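Search this site Enter keywords Go

Bromby handheld gripper kit now available to order
10/5/23 | Vusex Press Office

Vusex has opened orders for the Bromby kit, a pair of handheld grippers used to record household tasks such as the handling of clothes.

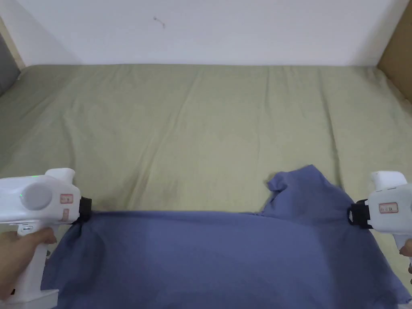
Each kit is priced at £883, with replacement jaws sold separately at £51. Trials at the firm's Pludesden site ended in March, after 631 sessions.

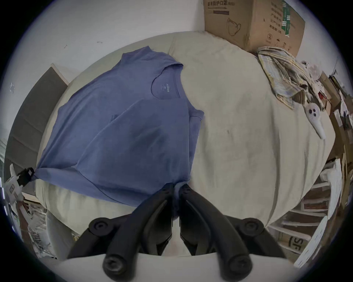
Orders from Cabanatuan will be handled by the local office. Servicing is included for the first year.

Contact us | © Vusex | Back to top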